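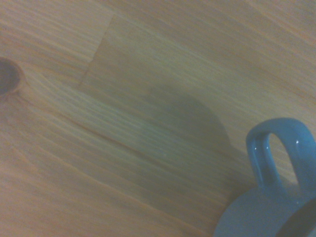
Wood stoves in small houses: choosing the size, placing it, living with it
Speaker notes, Margarida Fonseca
Plavness home heating evening, May 9, 2026

Before starting: check the microphone, put the price sheets by the door, ask Hakim to keep the time. Speak slowly. Last year people said I was too fast in the second half.

Slide 1. Good evening

Thank you for coming. My name is Margarida. I have worked with stoves for 28 years, first in the shop of my uncle in Portugal and then in Gravden, where I now do the home visits. I sell stoves, so please listen to me with that in mind. But tonight I would like to talk mostly about the mistakes, and some of them were mine.

I will speak about size, about the place in the room, about the chimney, and at the end about wood. Questions are welcome at any moment.

Slide 2. The stove is too big

This is the mistake I see most often. A customer comes in the shop and wants the biggest stove he can pay for. He thinks that a big stove can always be run low. A wood stove does not like to be run low. When you close the air too much, the fire smolders, the glass goes black, and tar collects in the chimney.

Tell the story of the Cordeiro house. Zulmira Cordeiro gave me permission to use it. She bought a stove made for a large farmhouse and put it in a living room with a low ceiling. In the first winter she had the windows open in January. In the second winter she ran it with the air nearly closed, and in spring the chimney sweep called her outside to show her what he had taken out. We changed it for a stove of half the output. She burns less wood and she can sit in the room.

(Pause here. People usually laugh at the windows.)

Slide 3. How to think about size

Please do not use only the floor area. Two rooms of the same area can need very different stoves. Look at:

The height of the ceiling.
The walls, and if there is insulation in them or not.
The windows, how many and how old.
If the door to the hall stays open or closed in the evening.
If the stove is the only heat or a second heat.

For the living room in my own house, which is well insulated, the calculation gave a very small number and I did not believe it. I did the calculation again and it was the same. So I bought the small stove, and I have been warm.

If somebody asks for a rule in one sentence: when you are between two sizes, take the smaller one, unless the stove is your only heat. If it is your only heat, ask for a proper heat loss calculation before you pay anything.

Slide 4. Where it goes in the room

Many people choose the place by looking at the sofa. I understand this, I also like to look at the fire. But the chimney should decide first. A straight chimney through the warm part of the house draws better than a chimney with bends on a cold outside wall.

Then come the distances. Every stove has a plate or a manual with the distance to material that can burn. This number is for that stove only. Do not take the number from your neighbor, even if his stove looks the same. Wooden furniture, curtains, the basket with the kindling, the shelf over the stove: all of this counts.

Mantel shelves need a special word. A thick wooden mantel is beautiful, and I sell many of them. It is also wood above a fire. Some manuals permit it at a certain height, some ask for a metal shield under it, some do not permit it. Read the page before the carpenter comes. Mafalda Gouveia will speak after the break about mantels, so I leave the details to her.

Floor protection: the plate must go out in front of the door and not only under the legs. A coal that falls out will fall in front.

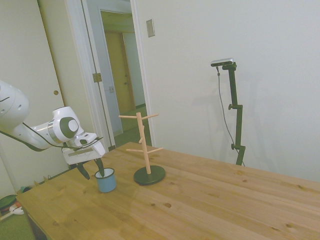

Slide 5. Air for the fire

A stove takes air from the room. In an old house with gaps around the doors this was never a subject. In a house that has new windows it becomes one very quickly. If you have a kitchen hood that blows outside, please test the two together. The hood can be stronger than the chimney, and then it pulls smoke back into the room.

The test I do on a visit is simple. Close all the windows, light the stove, wait until it burns well, then put the hood on the highest speed. Stand near the stove and watch the flames. If the fire becomes lazy or you smell smoke, stop the hood and open a window. This house needs an outside air supply, or a switch that stops the hood when the stove burns.

The test does not replace an alarm. Say this clearly. Carbon monoxide has no smell. Every house with a stove must have a carbon monoxide alarm, and I want it bought on the same day as the stove. Also smoke alarms, with batteries in them.

Slide 6. The chimney

The chimney is the motor. I borrowed this from Fernanda Pinheiro, who taught me the work in Gravden, and I have not found a better way to say it.

An old open fireplace has a wide chimney. If you put a modern stove under it with no liner, the smoke comes into a big cold space, slows down and leaves its tar there. So we put a liner in the correct diameter, from the stove to the top. It is expensive, and it is the line on the quotation that customers want to remove. I do not remove it. I have lost sales this way.

Have the chimney swept every year, and more often if you burn all day. Write the date on a paper and keep it with the manual, because your insurance company may ask for it.

Slide 7. A short word about gas logs and electric

Somebody will ask, so it is better to answer before.

Gas logs are clean and comfortable and you do not carry wood. They also need a yearly service, and the set must be approved for the fireplace where it will sit. The logs have an exact position, written in the instructions. Please do not rearrange them to look prettier. When a log is in the wrong place, the flame touches it badly and makes soot.

Electric is a heater with a picture of a fire. For an apartment it can be the right choice. My mother has one and she is very happy with it.

Slide 8. Wood

Good stove, bad wood: bad fire. Wood should be under 20 percent water. A moisture meter is cheap, but measure on a fresh split face in the middle of the log. The outside is always drier and it will make you too happy.

Split it early, stack it off the ground, put a cover on the top and leave the sides open to the wind. I see stacks wrapped completely in plastic, like a present. The water stays inside and the wood goes moldy.

Oak needs patience, often 2 years or more. Birch and ash are quicker. Softwood is fine if it is dry. People are afraid of it, but half of the world heats with it. Never painted wood, never pallets that you do not know, never the old kitchen cabinet.

Slide 9. Lighting from the top

If there is time, do the explanation with the small logs in the box. Two bigger pieces at the bottom, smaller ones across, kindling on top, the firelighter on top of the kindling. Air fully open. The fire goes down slowly like a candle, and there is less smoke at the start.

Close the air a little when the big pieces are burning well, and then a little more. Do not go to sleep with the stove fully loaded and the air closed.

Ash goes in a metal bucket with a lid, outside, on stone and away from the wall. Coals stay alive in the ash for days. I wait 8 days before I put mine in the trash, and I still look first.

Slide 10. What to ask the seller

Will you come to the house before I pay?
Who does the installation, and who signs for it?
Is the liner in the price?
Can I still buy door rope and glass for this model in some years?
What is the smallest output where it burns clean?

The last question is a good one, many sellers do not know the answer. Wait for them to look it up.

Closing

Home visits from our shop are free inside Gravden. Outside it depends on the road. Hakim has the list for names at the table near the coffee, please write the phone number clearly.

Break, then Mafalda with the mantels.

If there are questions about permits, do not answer from memory. Send them to the town office, the rules changed and I have not read all of the new text yet.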